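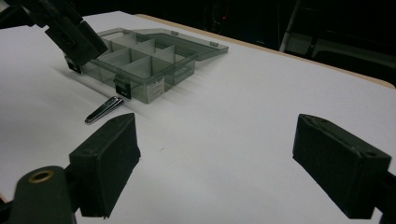 Fig. 1. Plastic compartment box with the lid folded back.

What people in Grovunthorpe keep in the button tin
Local History and Material Culture, individual project report

How I got to buttons

My first idea was the old railway goods yard, but two other people on the course had already bagged it, and my second idea (shop signs) fell apart when I realised most of the shop signs in Grovunthorpe are vinyl and went up in the last five years. Then I was at my gran's looking for a button for my coat, tipped her tin out on the carpet, and an hour later I was still there. So, buttons!

The question I put in my proposal was "What can household button tins tell us about clothing and mending in one small town?" It's a bit grand. In practice I wanted to know what was in them, where it had come from, and whether people still used them or only kept them.

Borrowing the tins

I put a card up in Chowdary, the haberdashery on the market square, asking if anyone would lend me their button tin for a fortnight. I expected one or two. I got 7, and I'm including the one that was a coffee jar. They came from all over town and one came from Trullow, which is strictly the next village, but the owner had grown up in Grovunthorpe and so had the buttons, so I let it in.

Everybody who lent a tin also answered a page of questions. I kept it short on purpose. Who started the tin, when did you last take a button out, when did you last put one in, is there one you would never use. That last question got far better answers than all the others put together and I wish I'd asked more like it.

Sorting

The total came to 2,333 buttons. I did it on the kitchen table over the Easter holiday and my family were very patient about where we ate.

I sorted each tin by itself, first by material and then by how the button fixes on (two holes, four holes, or a shank at the back). Material was harder than I'd thought. Modern plastic is easy enough. Shell is cold against your lip and heavier than it looks, and once you've handled a few you stop mixing it up with the pearly plastic ones. Casein, an early plastic made from milk, gave me the most trouble, because it looks like all sorts of other things. The books say to wet it and sniff. I tried this on spares from my gran's tin and could smell milk on some of them and possibly imagined it on others, so in my tables casein is lumped in with "older plastics". I'd do that differently with more time.

Small compartment boxes are good for this job up to a point. They keep the little shirt buttons from wandering off, but a big coat button won't lie flat in a small space, and I ended up with saucers for those.

What was in them

Most of the buttons, in every tin, were plain shirt buttons, white or nearly white. That sounds dull, but it fits with what people told me about cutting the buttons off worn-out shirts before the shirt became dusters. Several tins had them still threaded together on a loop of cotton in sets, so you could see one whole shirt's worth at a time. I loved those.

Shell came to 187, and they were very unevenly spread. One tin had the bulk of them and another had none at all. The tin with the most was also the oldest, started before the war by the lender's grandmother, who took in sewing. The tin with none was started in the 1980s. I can't build much on a handful of tins, but it does go the way you'd expect.

Then there were the uniform buttons. I found railway, fire service and army ones, and 3 with a crest I couldn't place. I took those to the museum at Vastham, where they thought the crest was probably a school that closed long ago, but they wouldn't swear to it and neither will I.

Things that weren't buttons: suspender clips, a baby tooth, foreign coins, a key, a lot of hooks and eyes. I didn't include them in the total, although I did write them all down.

Keeping and using

Going into this I assumed the tins would be mostly sentimental. Some were. One lender said she'd never sewn on a button in her life and just liked the noise when you put your hand in. But more than half had taken a button out in the past year to use it, and the person from Trullow had repaired a school cardigan the same week she handed the tin over.

Nearly everyone said they still put in the spare buttons that come in a tiny bag with new clothes. Nearly everyone also said they had never once used one of those. They were all there, still in the bags, at the top of each tin like a layer in a cliff.

The answers to "is there one you would never use" were about people. A wedding dress button, a dad's work jacket, a coat that was worn to a hospital. I haven't quoted them in full, as two of the lenders asked me not to.

Problems with the project

The card was in a haberdashery, so I got people who go to haberdasheries. People who throw buttons away, or who don't have a tin, are missing completely. A second card in the launderette or the library would have helped. I also should have weighed each tin when it arrived — I only thought of it after I'd given the first ones back.

All the tins were returned in July with a list of their contents tucked inside the lid. I sewed the button on my coat as well. It doesn't match.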